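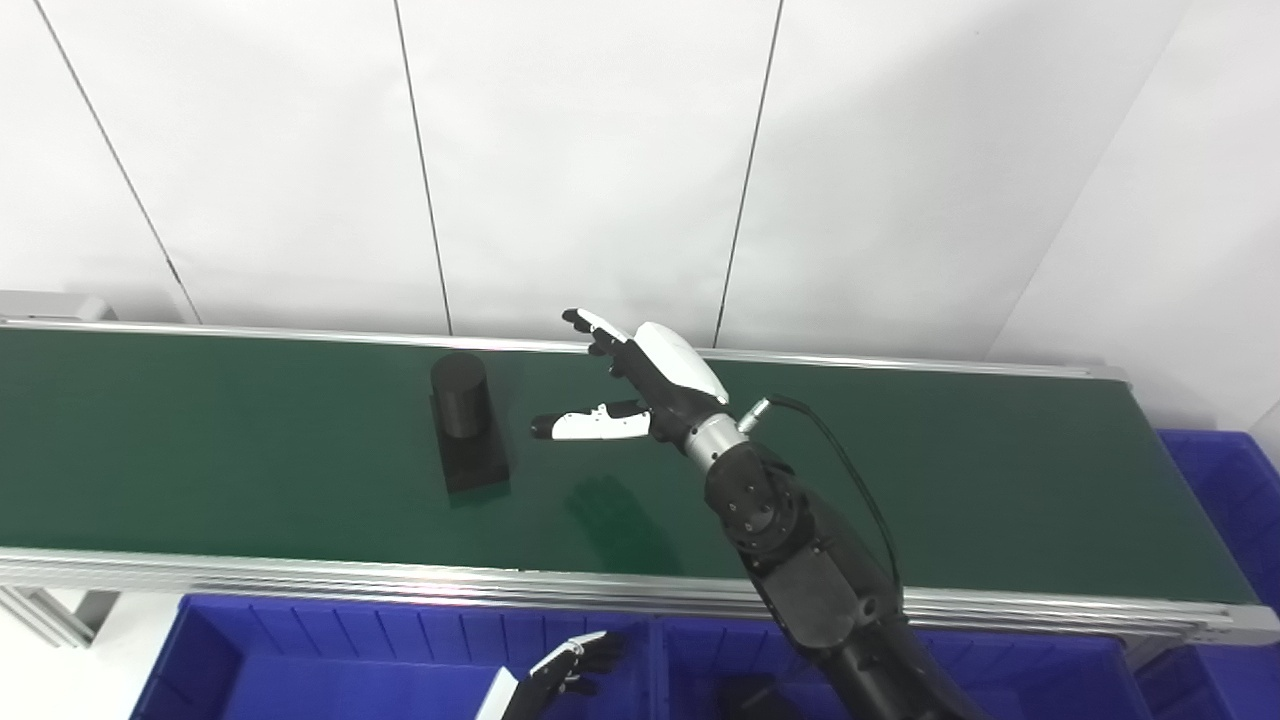

Poste de tri Mesov 762 : convoyeur à bande verte, main droite ouverte au-dessus de la bande, bacs bleus à l'avant.

Mesov 762
Poste de tri bimanuel sur convoyeur

Référence : 762
Catégorie : cellules de manutention
Documentation associée : notice de réglage, fiche d'entretien, nomenclature des pièces d'usure

Présentation

Le Mesov 762 est un poste de prise et de dépose pour petites pièces, construit autour d'un convoyeur à bande et de deux mains robotisées à doigts articulés. Il reçoit des pièces de formes différentes sans changement d'outil. Les pièces prélevées sur la bande sont déposées dans des bacs en plastique placés devant le convoyeur.

La présente page traite de la mise en place du poste, des réglages courants, de l'entretien périodique et du remplacement des sous-ensembles. Elle ne remplace pas la notice livrée avec la machine. La programmation des séquences fait l'objet d'un manuel séparé.

Composition de la fourniture

Convoyeur complet sur châssis aluminium, bande verte, rails avant et arrière en aluminium. Le rail avant est en profilé rainuré et sert de support aux accessoires.
Deux bras avec poignet et main, gauche et droite.
Deux faisceaux de main, avec connecteur latéral.
Jeu de bacs bleus.
Cylindre et bloc de calage noirs pour le réglage en hauteur.
Coffret de commande Darnus avec arrêt d'urgence déporté.
Outillage de première intervention.

Les panneaux d'habillage de la zone, l'alimentation électrique et la fixation au sol sont à la charge du client.

Implantation

Le châssis du convoyeur est posé sur sol plan, puis mis à niveau par ses pieds réglables. Contrôler le niveau dans le sens de la longueur, puis en travers, niveau posé sur le rail avant. Reprendre le contrôle après serrage des contre-écrous : le serrage déplace presque toujours la valeur.

Laisser un passage de maintenance derrière les bras. Un fond clair et uni derrière le convoyeur est recommandé pour la vision. Les surfaces brillantes sont à proscrire dans le champ des capteurs. Si le rail avant renvoie un reflet marqué vers le capteur, modifier l'orientation de l'éclairage avant toute retouche des seuils.

Les bacs se placent contre le châssis, du côté des bras. Leur position est enregistrée dans la recette. Tout déplacement d'un bac impose une nouvelle prise de cote, y compris lorsque le bac est remplacé par un modèle de mêmes dimensions.

Réglage de la bande

La bande est livrée tendue pour le transport et doit être reprise à la mise en service.

1. Couper l'entraînement et consigner le coffret.
2. Desserrer les vis de blocage du rouleau de renvoi, sans les déposer.
3. Agir sur les deux tendeurs par quarts de tour, alternativement.
4. Resserrer, remettre sous tension, faire défiler la bande à vide en vitesse lente pendant 5 minutes.
5. Vérifier que la bande ne touche ni le rail avant ni le rail arrière.

Si la bande dérive, corriger du côté vers lequel elle se déplace, puis laisser défiler avant de juger du résultat. Une bande neuve s'allonge pendant les premières heures ; prévoir une seconde reprise après quelque 20 heures de fonctionnement.

Réglage en hauteur de la main droite

Le cylindre se pose debout sur le bloc de calage. L'ensemble est placé sur la bande, à l'arrêt, dans la zone de prise. La face supérieure du bloc doit être propre ; une bavure ou un copeau suffit à fausser l'appui.

Amener le bras en mode manuel, vitesse limitée à 25 % de la vitesse de réglage, main ouverte. Présenter le pouce face au cylindre, sans contact. La hauteur est correcte lorsque l'axe du pouce passe par la zone médiane du cylindre et que les autres doigts peuvent se refermer sans toucher le bloc. Enregistrer le point, reculer, puis rappeler le point une fois pour confirmation.

Ne pas fermer la main sur le cylindre avant d'avoir validé la hauteur. Un effort latéral sur l'extrémité du pouce charge l'articulation de base et peut décaler son zéro.

La main gauche se règle de la même manière après dégagement complet du bras droit. Pendant le réglage d'un côté, l'autre bras reste en position d'attente au-dessus des bacs, moteurs freinés.

Câblage de la main

Le faisceau longe l'extérieur du bras et forme une boucle libre près du poignet. Cette boucle est nécessaire à la rotation. Elle ne doit être ni supprimée ni bridée sur toute sa longueur.

Points à contrôler :
connecteur engagé à fond sur le côté de la main, verrouillage en place ;
absence de traction sur le connecteur dans les positions extrêmes du poignet ;
absence de frottement de la gaine sur les têtes de vis de l'articulation ;
boucle dégagée du bord des bacs en position basse.

Une perte de communication intermittente, apparaissant toujours dans la même orientation du poignet, provient dans la plupart des cas du faisceau. Remplacer le faisceau avant de mettre en cause la carte de la main.

Entretien périodique

Chaque jour
Essuyer la bande avec un chiffon légèrement humide, sans solvant. Vider les bacs et retirer les pièces tombées sous le châssis. Examiner l'extrémité des doigts.

Chaque semaine, de préférence le vendredi en fin de poste
Nettoyer les rainures du profilé avant à l'aspirateur. L'air comprimé est interdit, il envoie les particules vers les articulations des mains. Contrôler le connecteur et la gaine des deux faisceaux. Lancer le cycle d'ouverture et de fermeture à vide, et noter l'écart de zéro affiché pour chaque doigt.

Chaque trimestre
Contrôler le couple des vis du bras selon le tableau de la notice. Marquer chaque vis contrôlée d'un trait de vernis. Vérifier les embouts du convoyeur et l'alignement des rails. Relever la tension de la bande.

Chaque année
Remplacer les deux faisceaux, quel que soit leur état apparent. Faire vérifier les freins des bras par un technicien habilité.

Remplacement d'une main

Durée d'intervention : 25 minutes, hors recalage.

Placer le bras en position de maintenance, main au-dessus de la bande. Poser une protection sur la bande. Consigner le coffret et attendre l'extinction complète des voyants. Débrancher le connecteur latéral en tirant sur son corps, jamais sur le câble. Soutenir la main d'une main et retirer les vis de la bride de poignet. Dégager dans l'axe.

Au remontage, nettoyer les deux faces de la bride et vérifier la présence du pion d'indexage. Approcher toutes les vis avant de serrer en croix. Rebrancher, remettre sous tension, charger le fichier d'étalonnage livré avec la main. Ce fichier est propre à chaque numéro de série ; celui de la main déposée ne convient pas.

Reprendre ensuite le réglage en hauteur complet. Le capot du dos de la main se remplace séparément et ne nécessite aucun recalage.

Défauts courants

Défaut : la bande patine au démarrage.
Contrôle : tension, propreté de la face intérieure, rouleau moteur.

Défaut : le pouce s'arrête avant la position demandée.
Contrôle : corps étranger à la base du pouce, puis écart de zéro. Au-delà de la limite affichée, refaire l'étalonnage du doigt.

Défaut : pièce déposée sur le bord du bac.
Contrôle : position du bac, puis cote enregistrée. Ne pas corriger par un décalage dans la séquence.

Défaut : détection instable des pièces noires.
Contrôle : éclairage, ombre portée de la main sur la bande, temps d'exposition.

Pièces d'usure

Bande verte, au mètre ou jointée
Embouts de doigts, jeu pour une main
Faisceau de main, gauche ou droit
Capot de main blanc
Bac bleu, à l'unité
Cylindre et bloc de calage, livrés par paire

Les embouts de doigts de marque Sutcliffe, fournis avec les premières séries, restent compatibles. Ne pas mélanger les deux types sur une même main.

Assistance

Les interventions sur site sont assurées par l'atelier Grornis. Pour toute demande, indiquer le numéro de série du coffret, celui de la main concernée et le dernier relevé d'écart de zéro. Les mains retournées sans leur support de transport ne sont pas prises en garantie.

Contact technique : Ott Paju, service après-vente.
Révision de la page : avril. Modification du paragraphe relatif au câblage de la main.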